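Me duele la muñeca y la culpa es de una pinza

Llevo dos días enseñando a un robot a guardar la compra y ya tengo agujetas en un músculo del antebrazo que ni sabía que existía. Lo curioso es que al robot todavía no lo he visto. Está en otro edificio, a la espera de que gente como yo termine de hacer los deberes por él.

El encargo parecía sencillo cuando me lo contaron por teléfono en octubre: ve a una casa, coge la pinza por el mango y haz lo que harías en tu cocina. Lo que harías en tu cocina, claro, si en lugar de mano tuvieras dos mandíbulas negras. La empresa se llama Stostside y el proyecto, Oltia. Su idea es que a una máquina se le puede enseñar a manejar bolsas, trapos y demás cosas blandas a base de muchísimas repeticiones hechas por personas, en casas de verdad, con sus manteles y sus trastos en la encimera.

Mi instructora fue Meron Yimer, que lleva en esto desde que las pinzas se cerraban con una goma elástica (me enseñó una, la guarda en un cajón). Lo primero que me dijo fue que dejara de correr. Yo guardo la compra como todo el mundo, tirando de tres bolsas a la vez y empujando la puerta con la cadera, y con la pinza eso no sirve. Una bolsa, un gesto. Te acercas, abres, cierras, levantas, sueltas. Y vuelta a empezar.

–¿Y si se me cae? –pregunté.

–Mejor. La recoges y seguimos.

Esto último me encantó. Las torpezas también se guardan – por lo visto, un robot que solo ha visto a gente acertar no tiene ni idea de qué hacer cuando falla. Así que mi primera mañana, que fue un desastre de principio a fin, resultó ser material de primera. ¡Por fin un trabajo a mi medida!

En un turno normal se hacen 16 tandas, con una pausa cada 2 que yo al principio me saltaba por orgullo y que ahora espero como agua de mayo. La meta de Oltia para la tarea de las bolsas es llegar a 1,000 demostraciones entre todos los que participamos. Yo he aportado 11 que Meron da por buenas sin arrugar la nariz, y estoy contentísima.

Lo difícil son las bolsas de plástico. Una taza es una taza la cojas por donde la cojas, pero una bolsa cambia de forma cada vez que la tocas. Si la agarras por la parte fina se escurre, si la agarras por el nudo gira sobre sí misma, y si aprietas por el centro no sabes qué estás aplastando. A la tercera o cuarta te das cuenta de que llevas toda la vida resolviendo ese problema con los dedos sin prestarle la menor atención. Yo, por lo menos, no había pensado en una bolsa en mi vida y anoche soñé con ellas.
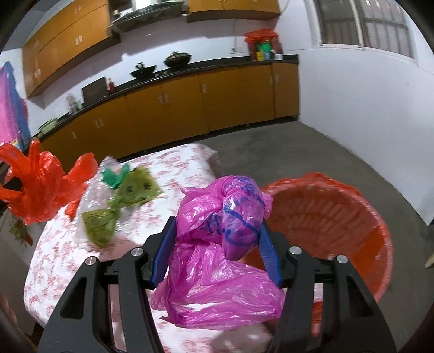 La bolsa rosa, arrugada y con garabatos de rotulador azul, entre las almohadillas de la pinza.

Periklis Deligiannis, que se ocupa de revisar las grabaciones, me explicó después por teléfono qué mira él en cada una. Le interesa sobre todo el momento de antes de cerrar, esa pequeña duda en la que eliges por dónde entrar. «Ahí está casi todo», me dijo. También me dijo, con mucho tacto, que yo dudo demasiado y que en varias tandas parece que le esté pidiendo permiso a la bolsa.

Le pregunté por el mando a distancia, que era lo que yo me imaginaba al aceptar: unas gafas, un sillón cómodo, el robot moviéndose al compás. Lo usan, pero en otra tarea, la de doblar servilletas, y me avisó de que cansa más la cabeza que el brazo. Con la pinza en la mano sientes el peso y el tirón del plástico. Con el mando tienes que adivinarlo mirando. Me ha ofrecido probarlo y le he dicho que sí antes de que terminara la frase.

El jueves 17 de diciembre me dejarán ver por fin al alumno. Meron dice que no me haga ilusiones, que va despacio y que a veces se queda quieto delante de una bolsa un buen rato. Ya sé de quién lo ha aprendido. Voy a llevar mis propias bolsas, por si acaso, y una muñequera.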